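Ostik panel painting

Ostik panel painting is a tradition of decorative painting on wooden doors, shutters and chest lids, practised in the river town of Ostik and in several villages of the surrounding valley. It is distinguished by narrow borders, a limited range of earth colours and the almost complete absence of human figures. Surviving work is held mainly by the Lockyer Museum, whose collection contains 78 pieces, and by the parish of Drilbridge.

Origins

The beginnings of the tradition are uncertain. The earliest panels are unsigned, and the guild records that might have named their makers were lost in a fire at the town hall. Marlene Dufour, who catalogued the Lockyer collection, placed the first painted doors in the generation after the opening of the upper ferry, when merchants began to build houses along the quay. Thijs Stevens has argued for an earlier date on the grounds that two chest lids at Drilbridge show a border pattern already out of fashion by that time. The question remains open.

Painters were generally trained as joiners. An apprentice learned to prepare boards before being allowed to use colour, and a workshop seldom employed more than four people. Work was ordered for weddings, for the completion of a house and, less often, for the return of a family member from sea.

Materials and technique

Boards were cut from local lime or pear and left to season for at least two winters. The surface was sealed with animal glue, covered with a thin chalk ground and rubbed smooth with dried horsetail. Pigments were bound in egg or, in later work, in linseed oil. Red and yellow ochres came from pits above the town. Blue was bought from travelling dealers and appears only in small areas, usually the eyes of birds or the centres of flowers.

The design was pricked through paper on to the ground and dusted with charcoal. Outlines were then drawn with a fine brush in a single dark brown, and the colours were laid in flat, without shading. A finished panel was varnished once, and many owners added further coats, which have darkened considerably with age.

Subjects

The most common subjects are herons, reeds, pomegranates and boats without crews. Inscriptions are rare. Where figures do occur, they are shown from behind and at a small scale. Saadet Akbulut has connected this habit with textiles that reached the valley by river, in which plants and animals are arranged in the same stepped rows. Gordon Nguyen, writing on the boat panels, considered it a local preference that needed no outside model.

Doors were normally painted on the inner face only, so that the decoration was seen by the household and its guests when the door was closed.
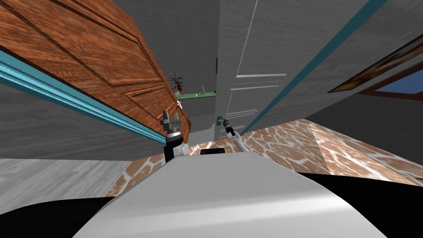 Wooden door with raised panels beside a passage. Computer rendering.

Decline and revival

Demand fell once printed wallpapers became available at low prices, and the last of the old workshops closed after the death of its master. Many doors were stripped or sold as timber. A survey of the valley recorded roughly 40 painted doors still hanging in private houses, most of them in poor condition.

Interest was renewed through the work of Dwight Friesen, a furniture restorer who taught the technique at Drilbridge and published a manual on the preparation of grounds. A course has since been held there each April. An exhibition of old and new panels, which opened at the Lockyer Museum on 2022-06-04, drew 4000 visitors and included a complete painted chest lent by the parish.

Conservation

The chief dangers to the panels are damp, woodworm and the removal of old varnish with household solvents. The museum keeps its pieces in steady humidity and displays the lids flat. Panels still in domestic use may be dusted with a soft brush, but should not be washed or waxed.

See also: Distemper painting; Painted furniture; Wood graining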